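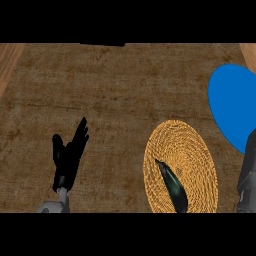
Does anyone know if the Ilten dub of Gurberg keeps the original voice cast for the reissue?

It keeps the leads for episodes 1 through 40. Everything after that was re-recorded by Costa with a new cast, and the credits list both groups without saying who did which episode.

fistfulofreels
Posted May 7, 2024

Adding to the above. I compared the old discs against the reissue. The narrator is different from episode 41 on. Pitch is lower and the room tone changes. The songs are still the old recordings, so the character speaks in one voice and sings in another.

dubtrack_m
Are you sure that is a recast? The old discs ran at PAL speed. A four percent speed correction lowers the pitch by most of a semitone.

fistfulofreels
I corrected for that before comparing. The vowels don't match either.

kettle_44
Costa said in April that 3 roles were recast, narrator included. Their notice gave scheduling as the reason. The fan petition had 2,800 signatures the last time I looked and has had no reply.

dubtrack_m
Fine on the narrator. I still don't hear a change in the innkeeper, and people keep listing him as the second role. 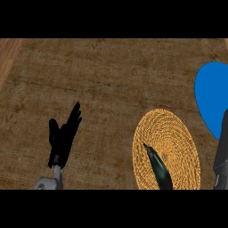
Tabletop surface, brown mottled texture.

lowpassfilter
The innkeeper is the same actor with a different mic chain. Listen to the sibilants. The Fistier set has the isolated dialogue track on the bonus disc if you want to check it without the music.

kettle_44
Disagree. The Fistier booklet, page 189, lists a second name for the innkeeper.

lowpassfilter
That page covers the stage version. The TV credits are in the section before it.

kettle_44
You're right, I had the wrong section. That leaves two roles unidentified.

fistfulofreels
My guess is the ferryman and one of the twins, but the ferryman only has a few lines after 40 and I don't have a clean sample. If anyone has the broadcast audio for those episodes, uncompressed, post the sample rate and I'll run the comparison again.

dubtrack_m
I have two of them at 48 kHz. Will upload tonight.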